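Media Studies project report: who still watches the local Easter special?

So my project ended up being about television, which surprised my mom, who has been telling me I watch too much of it since I was six. I wanted to find out how people in Laremholm decide whether to watch the big religious drama the regional channel puts on every April. This year it was the two-part Vinasitz, about the monk who supposedly founded the town's first church.

I made a survey with Mariann Szalai from my seminar group and we got 218 answers back. We'd sent it out to some 2,000 addresses from the parish and library mailing lists, so that's not a huge return, but it was way more than I expected! We also did six longer interviews, and those were the fun part.

The main thing I learned is that people who go to church and people who don't both watched it, but they talked about it completely differently. Churchgoers mostly wanted to argue about accuracy (the baptism scene came up in every single interview – apparently the river is wrong). Everyone else talked about the actor, Kovács, and his accent. A couple of people only tuned in for the costumes, and I got a whole page of notes on one woman's feelings about the abbess's belt.

Reviews hardly mattered. I'd built half my survey around the write-up in Zemby, our entertainment weekly, and most people hadn't read it. Ro-un Joo, my adviser, had warned me about that in her comments on my first draft and I kept the questions in anyway. Lesson learned, I guess.

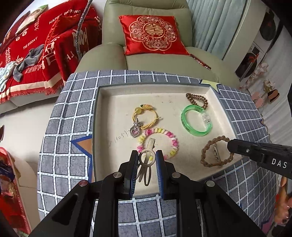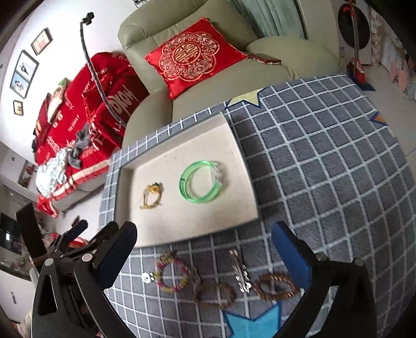

If I did the project again I'd ask about the second part separately, because a lot of viewers seem to have dropped off after the first night and my questions lumped both together. I'd also sort my answers earlier. I had one giant pile called "other," with the belt lady right next to the theology people, a bit like that tray with the hair clip with two ear-like prongs held over it and bracelets and hair ties sharing the same space. Splitting that pile into viewers who cared about the story and viewers who cared about the look took me two evenings, and the chart in my appendix finally made sense after that.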